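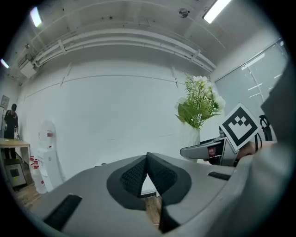

Exposed pipes on the ceiling, box it in or leave it?

kanditz17
Posted July 3, 2024
So I finally got the keys to my workroom in Endham and I love it, except for the pipes. Long white ones, right across under the ceiling. White walls, wood floor, AC up on the wall, fluorescent tubes. I've got nearly 500 bucks left and I'm tempted to box the whole run in. Anyone done this?

jernero
Don't! I boxed mine in December and had to cut it open 2 months later to add an outlet. Paint them and move on.

tahiri_m
Disagree with jernero, mine has a hatch and it's been great. I'd change the tubes first though, that light makes everybody look sick.

kanditz17
Ha, I kind of like the tubes? I can see what I'm doing. The seams in the wall bug me more.

jernero
Leave the seams alone too, put a shelf there. And ask your landlord before you touch anything near a sprinkler or a sensor.

kanditz17
Good point, emailing her tonight. What paint did you use on yours?

jernero
Plain white satin, two coats. Sand it lightly first.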